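Retail Basics, Unit 4: Small Goods and Stock Records
Handout for the June 22, 2018 session 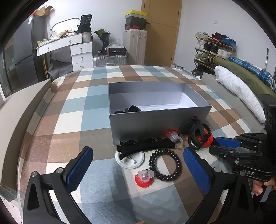

Fig. 1. Hair accessories and an open box on a checkered cloth.

Small goods are cheap to buy in and easy to lose track of. A shop like Altwood may carry 500 lines, most of them priced under 10 dollars.

Terms
Line – one product in one color and size.
Shrinkage – stock that is on the books and missing from the shelf.
Reorder point – the stock level at which a new order goes out.

Worked case
Altwood orders hair ties from Molleo in packs of 50. The May ledger shows 2462 ties on hand. The shelf count comes to 2412. Shrinkage is 50 ties, or one pack.

Check the delivery slip first. Short packs are often booked in as full ones – see the Xaba case from Unit 3.

For next time
Read the section on reorder points. Bring your own ledger page, with opening stock filled in.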